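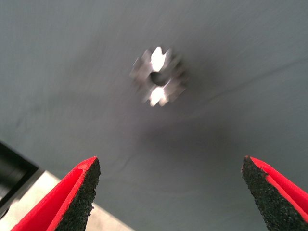

Hola a todos en Simanjuntak:

Os debía este informe desde febrero y aquí va, con el café ya frío y la hoja de gastos abierta al lado. Me pedisteis que contara cómo marcha el archivo sonoro de Makham sin demasiada jerga, así que lo cuento como se lo contaría a cualquiera en la cocina.

Lo primero, las cintas. Llevamos digitalizadas 1.582, entre casetes y bobinas, de las 3.000 que calculamos al pedir la ayuda. Vamos un poquito por encima de la mitad, y eso que las bobinas de la antigua emisora nos han dado una guerra tremenda (muchas venían sin etiqueta, o con la etiqueta de otra, y hay que escucharlas enteras para saber si aquello es una romería o el parte del tiempo). Las casetes van mucho más deprisa. En una apareció una señora cantando coplas de siega durante casi una hora, con las gallinas de fondo, ¡y se le entiende todo! La hemos puesto en la lista de las que se publican primero.

El catálogo lo llevamos en Skindow, como habíamos quedado. Al principio me costó cogerle el punto, sobre todo a las fichas de lugar, porque medio valle tiene dos nombres y hay parajes que tienen tres. Ahora metemos el nombre oficial y debajo todos los que salgan en la grabación, y las búsquedas ya funcionan bastante bien. Faltan por revisar unas 200 fichas, casi todas de las primeras semanas, cuando cada cual escribía las fechas a su manera.

Del dinero: la partida de transporte está casi sin tocar y la de limpieza de cintas se nos ha quedado corta. Tiner nos subió la tarifa por el moho – cincuenta bobinas han tenido que ir allí en dos tandas – y me gustaría pasar lo que sobra de una partida a la otra. Decidme si os basta con este párrafo o si os mando el formulario.

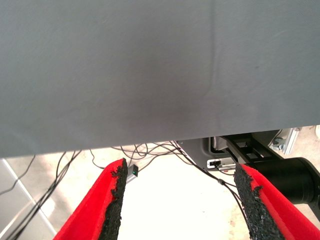 Desde Simanjuntak nos contestaron al borrador que lo del traspaso les parece bien, pero que antes de publicar las coplas quieren ver por escrito los permisos de las familias. Tenéis razón y estamos en ello. Hemos recogido ya los de las casetes de siega, y los de las bobinas van más lentos, en parte porque hay voces que seguimos sin saber de quién son. Esas se quedan de momento solo para consulta en sala.

Para los próximos meses, la idea es acabar primero con las casetes y dejar la máquina buena para las bobinas. También quiero hacer una tarde de escucha en Makham con la gente mayor, a las cinco, con merienda, a ver si entre todos ponemos nombre a alguna de esas voces. Si os animáis a venir, avisadme con tiempo y os guardo sitio.

Os mando aparte las facturas y la lista de cintas terminadas.

Un abrazo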